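potum-binpick
Grasp planning and perception for long bars in a metal bin
README, last revised 28/11/2021

What you get

potum-binpick is the software half of a bin picking cell. It takes a view of the bin, decides where each bar is and how it lies, picks one, plans an approach and sends the motion to the arm controller. The name comes from Potum, our old planner, and about a third of the code still does too.

Read the section on results before you copy any numbers out of this file. We have seen the first release quoted in ways we would not stand behind.

Modules

skanberg: segmentation and bar pose. Outputs a centre line, two end points and a colour class per bar.
potum: approach and retreat planning, including the collision model for the bin walls.
faltarero: the logger and replay tool. Everything in the results section was worked out from its logs.
tools/: calibration scripts, a bin geometry editor and a few things that should have been deleted in August.

Installing

Build from source with CMake. There is a package on the internal mirror but it lags, and last time it shipped with the wrong default bin. Run the unit tests afterwards. They pass on a laptop with no robot attached, which should tell you how much they are worth.

You will need your own controller bridge. Ours assumes position commands at a fixed rate and falls over badly if the controller drops a cycle. We log the drop and stop the motion. We don't try to recover, and pull requests that add clever recovery will get a lot of questions.

Configuration

bin.yaml holds the bin geometry. Measure your bin. The flare of the walls matters more than the floor size, as the planner uses it to decide whether the gripper can reach a bar lying against a wall.
margin_wall is the distance kept from any wall. The default is cautious. Turning it down makes your pick rate look better right up to the first scrape.
cable_hull wraps a convex shape around the hose and cable loop at the wrist. It is a crude shape and rejects good grasps. Leave it on.
colour_classes defaults to red and green. Colour has no effect on grasping. It is there so the sorting demo has something to sort by.

Results, such as they are

The evaluation log covers 424 pick attempts. Of those, 344 ended with a bar lifted clear of the bin, by our own definition of clear: the gripper reports it is closed on something, and the next view of the bin has one bar fewer. That definition lets through a bar that was held badly and fell later. We haven't gone back and separated those out, so treat the figure as an upper bound.

All attempts used one bin, one set of bars and one lighting setup. The clutter is light. A method that does well on a thin layer of bars may do nothing useful on a deep pile, and we have no evidence either way for ours.

We also compared against Nørgaard, the baseline planner most people start with. Potum did better on bars near the walls. It did no better in the open middle of the bin, and was slower there. If your parts mostly land in the middle, I would use the baseline and save yourself the setup.

Known problems

1. Reflections. A scratched, shiny bin floor gives skanberg false edges. It sometimes reports a short bar where there is only glare. The confidence score doesn't help, because false bars often score as high as real ones.

2. Two bars lying nearly end to end can be merged into one long bar. The colour class catches this when they differ in colour. When they match, nothing catches it, and the planner will happily aim for the join.

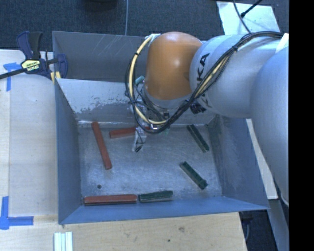 3. Occlusion by the arm. If the view is taken before the arm has moved out of the way, any bar behind the wrist comes back in pieces. There is a wait_clear flag. It is off by default for historical reasons, and it shouldn't be.

4. Bin shift. The planner trusts bin.yaml completely. Clamp the bin down, mark its position on the bench and recheck the calibration whenever someone leans on it.

5. The learned grasp scorer in skanberg/experimental has not beaten the hand-written rules in any test we believe. It stays in the tree so that people stop asking for it.

Reporting issues

Attach the faltarero log and your bin.yaml. A video of a failed pick without the log is not much use to us. Please also include the commit hash, even if you are sure you are on the latest version.

Licence

Source is under the MIT licence. The logs may be used for research, and we ask that you quote the attempt count along with any success figure you take from them.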